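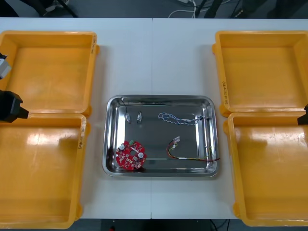

3/31/20

Sorting bench is set up and I love it already. We've been doing the Hasance boards out of one deep bin for as long as I can remember, and every time somebody wanted a connector they had to stir the whole thing like soup. So: four yellow trays, two on each side, and the steel one in the middle for whatever is being sorted at the moment. Everything comes out of the steel and goes left or right. You don't have to get up, you don't have to reach over anything!

The seam between the two tabletops makes a good center line. I lined the steel tray up over it and set the yellow ones out from there. If you shift things to wipe down the table, please put them back the same way, my hands have already learned it.

Tray plan for now:

Red boards, whole
Connectors
Wires and leads
Anything we can't name

I'd like a fifth for boards with damage but there's no room unless the trays get smaller, and I like these. The tabs on the outside are great for pulling one toward you with a finger. Labels are in marker on the walls. Mine are tiny (sorry), and I'll redo them bigger once we've settled on the order. No point lettering them twice.

One gripe, the light. The yellow bottoms are glossy and the overheads bounce right off them, and the steel is close to a mirror. Small silver parts on a silver tray under a bright lamp, not my best idea. The round red boards are no trouble at all, you could spot one from the door with that gear-shaped edge. The small connectors are where I slow down. Might try a sheet of dark paper in the steel tray, or borrow the matte one from the Drikus shelf if it's free.

Stock sheet says 1,545 loose parts from the Hiden box and 579 from Ông. I'm starting with Ông, it's the smaller pile and I want to find out what's wrong with the plan before I'm deep into the big one. Batches of 10 boards at a time in the steel tray, with their bits. More than that and the capacitors start knocking into each other.

Pick boards up by the rim or the center hole, please, and stay off the caps and the little green connector block.

Still to do: lids for the yellow trays, bigger labels, dark paper test, find the good tweezers. Also check whether the Hiden box count includes the wires, the sheet doesn't say.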